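Open Friday at the Enach workshops, Dultport

The Enach building is a former rope store dated 1837 over the door, ten minutes on foot from Dultport station. It opens to visitors one Friday in November, and I went to find out whether a machine can do any of the jobs I do before nine in the morning.

Entry was free. We went round in groups, starting on the ground floor with Naidoo, who make shelf-stacking equipment for small shops. Their machine moved tins from a trolley to a shelf and kept the labels facing forward. It was slower than a shop assistant, and it stopped when a tin arrived with a dent in it. The engineer pressed a button, took the tin away and started it again. Bags of crisps are not on the list yet, he told us, and neither is fruit.

The first floor belongs to Orkorham, who are working on kitchens. Breakfast was the subject: toast, a plate of cooked meat, drinks, seasoning in a little dish. None of it would trouble a ten-year-old. For a machine, each thing needs its own grip, and a bottle with no cap has to be kept upright the whole way. The staff said they had 900 recordings of people doing these jobs by hand and wanted a good many more before they would trust the results.

I asked when I could buy one. The answer was four years for a machine that clears a table, and no date at all for one that cooks. I thought that was fair — most stands at this sort of event promise next spring.

Washing up was not shown. A woman in our group asked about ironing and was told to come back another year.

The tour took the whole morning with a stop for tea, which was poured by hand. Stairs are steep and the lift was out of use. Wear a coat, as the ground floor is unheated.
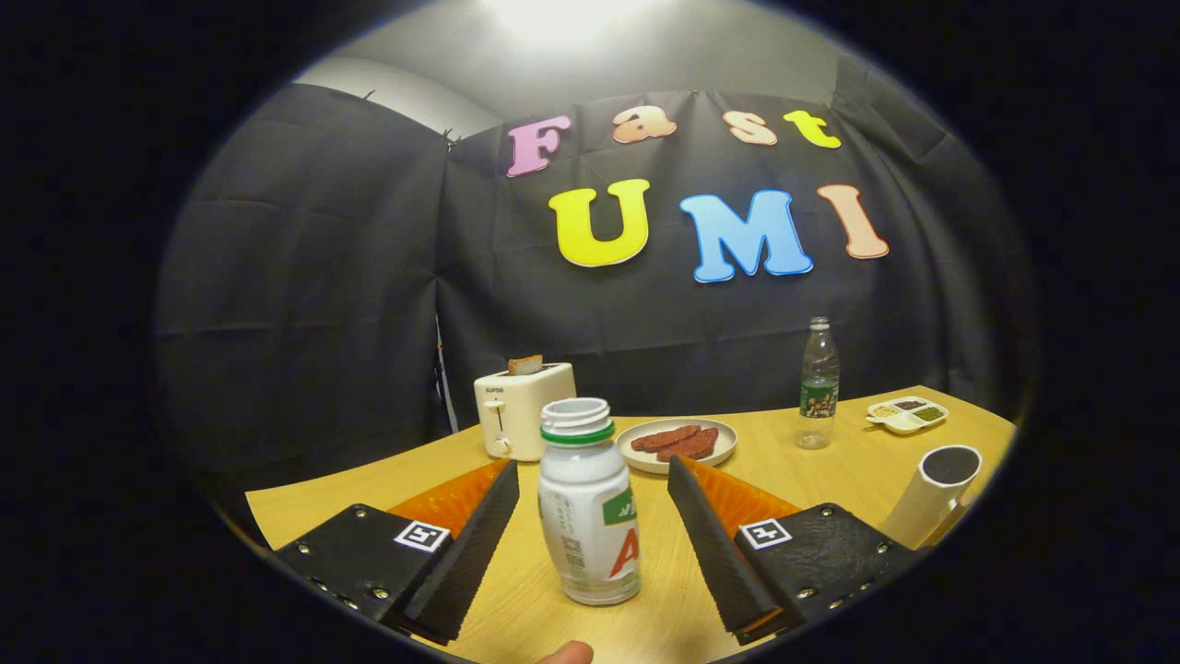
Trains back run twice an hour until early evening, and the café opposite the station does a decent soup. Enach will open again in spring, with Naidoo on the ground floor as before. I would go again if the fruit is ready by then.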